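How I Re-Label My Pantry Canisters (and Get the Old Gunk Off)

I redo my labels every July, mostly because by then I've swapped the flour and the rice so many times that the tags are lying to me. My neighbor Kinga Veres got me started on this and now I can't stop!

What you need: dish soap, baking soda, cooking oil, a soft cloth, paper labels and a pencil.

Step 1. Empty and soak
Tip everything out into bowls. Fill the sink with warm soapy water and let the canisters sit for about 700 seconds (okay, I set a timer once and that's what it said). Peel whatever comes up easily.

Step 2. Get the sticky stuff off
Mix 2 spoons of oil with 2 of baking soda and rub it on with your fingers. Leave it while you make coffee, then wipe. Stubborn corners get a second go. Please don't use a knife, I have a scratched tin that I still feel bad about.

Step 3. Mark your line
Stand the canister upright on a flat table and make a tiny pencil mark where the top of the label should go. I eyeballed it for years and every single label came out crooked.

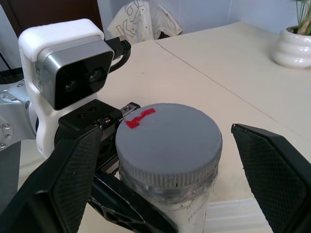
Step 4. Stick it down
Start in the middle and smooth out toward both ends, going slowly around the curve. Bubbles will push out with a thumbnail. Let it sit overnight before you fill it back up.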